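Drirkarico Hand-Knotted Rugs
Care and Set-Up Guide for Owners
Section 5: Unpacking, laying and first care of your rug

Last revised Oct 8, 2021

This section is for the person who will put the rug on the floor. If a dealer does the laying for you, please read at least 5.3 and 5.5, because those parts concern the daily life of the rug after the dealer has gone home.

The Hämäläinen family has sold rugs since 1884, first from a cart and later from the shop in Emstead. The notes in this guide come mostly from our repair room, where we see which mistakes are made again and again. The text was prepared by Ilango Mudaliar and checked by Veikko Rissanen, head of repair.

5.1 Before you open the roll

Every rug leaves us rolled with the pile inside, around a cardboard tube, and wrapped in two layers of paper with an outer plastic sheet. The rug should rest in the room where it will be used, still in its wrapping, for one night. In winter please give it two nights. Wool that comes from a cold truck takes moisture from warm air, and the foundation can pull out of shape when it is opened too early.

Note: Find the linen label number on the delivery paper and keep it. All questions about repair or exchange start from this number.

1. Check the outside of the wrapping for tears. If there is a tear, take a photograph before you open anything.
2. Carry the roll with two persons, one at each end. For rugs longer than 5 meters, a third person should support the middle.
3. Lay the roll down flat. Do not stand it on its end, also not for a short time.
4. Cut the outer tape with round-tipped scissors.

Caution: Do not use a knife on the wrapping. The fringe lies directly under the paper at both ends of the roll, and a cut warp thread cannot be hidden. In the year before this guide was revised we repaired 17 rugs with such cuts.

5.2 Preparing the floor

The floor must be clean, dry and flat. Sand is the worst enemy of a knotted rug. It goes down to the base of the pile and cuts the wool each time somebody walks over it, and from above you will see nothing until the damage is done.

1. Vacuum the floor and wipe it with a cloth that is only a little damp.
2. Wait until the floor is fully dry. On stone and tile this takes longer than people expect.
3. If the floor was oiled or waxed, wait the full hardening time given by the maker of the product. Fresh oil will pass into the back of the rug and leave a stain that we are not able to wash out.
4. Run your hand along the boards and feel for raised edges, nail heads or splinters.

With floor heating, keep the surface temperature moderate and choose a thin pad with open structure. Thick felt holds the heat under the rug and dries the wool, and after some winters the pile becomes brittle.
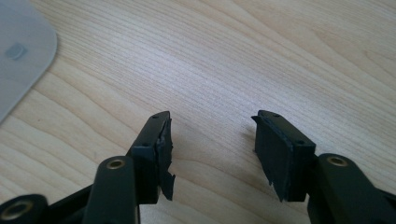

The pad should be smaller than the rug on all four sides, by the width of two fingers. If it is larger, it will collect dust along the edge, and the edge will not lie down. If it is much smaller, a step forms under the rug and the pile wears along this line. Pads can be cut with normal household scissors. Cut from the underside and try the size before you make the last cut.

Note: We do not recommend pads of soft foam. They feel pleasant at first, but the rug moves too much under the foot and the knots become loose. Rubber pads of low quality can also stick to varnish. Ask your dealer for natural rubber with felt, or for the Bamton pad, article 441, which we sell in all our standard sizes.

5.3 Laying the rug

1. Place the roll at one short side of the pad, with the loose end of the rug down.
2. Find the direction of the pile. Stroke with your palm from one fringe toward the other. In one direction the wool feels smooth, in the other it resists.
3. Decide from where you wish to see the rug. When you look against the pile the colors are deep, and when you look along it they are lighter. Both are correct. Many owners put the deep side toward the door.
4. Unroll slowly, with one person at each corner, and keep the edge parallel to the pad.
5. Lift the rug a little and let it fall to adjust the position. Do not drag it by the fringe.
6. Walk over the whole rug in socks, from the middle to the outside.

A new rug may show waves or a corner that stands up. In most cases this goes away by itself in one or two weeks. If a corner still stands after this time, roll it gently against the curl and leave it so for an hour. Never fold a corner back sharply, and do not use a hot iron.

Caution: Small differences in width between the two ends are normal in a rug that was knotted by hand. Do not stretch the rug to make it square. Nailing it to the floor, as was done in old times, will break the side cords.

5.4 Furniture

Wait one day before you put heavy furniture on the rug. Under each leg use a cup or a piece of felt. Metal legs can rust when the room is humid, and rust in wool is permanent.

Move the furniture by a hand's width two times in a year. If there are pressed places in the pile, put a few drops of cold water on them, lift the wool with the fingers and let it dry in the air.

Avoid plant pots on the rug, also those with a saucer. Our repair room receives more rugs with rotten foundation from plant pots than from all other accidents with water together.

5.5 The first months

A new wool rug gives off loose fibers. These are short ends that remained in the pile after the shearing, and no knots are lost. The shedding is strongest in the beginning and becomes weak after half a year. A rug delivered in February will normally be quiet before the autumn.

1. In the first four weeks, use only a soft broom, in the direction of the pile.
2. After this, vacuum once a week with the flat nozzle and low suction. The turning brush must be switched off.
3. Do not vacuum the fringe. Shake it out by hand or comb it with the fingers.
4. If a single thread stands higher than the others, cut it level with the pile. Do not pull it.
5. Turn the rug by half a circle once a year, so that the light and the steps are divided evenly.

When something is spilled, take up the liquid at once with a white cotton cloth, pressing from the outside of the spot to the middle. Then use a little cold water and press again. Soap, soda and carpet foam from the supermarket should not be used. They stay in the wool and attract dirt, and with some reds they make the dye run.

Note: Before you use any liquid other than water, test it on the back of the rug near a corner. Press a damp white cloth on the place for one minute. If color is seen on the cloth, stop and contact us.

For washing, storage and protection against moths, continue with Section 6.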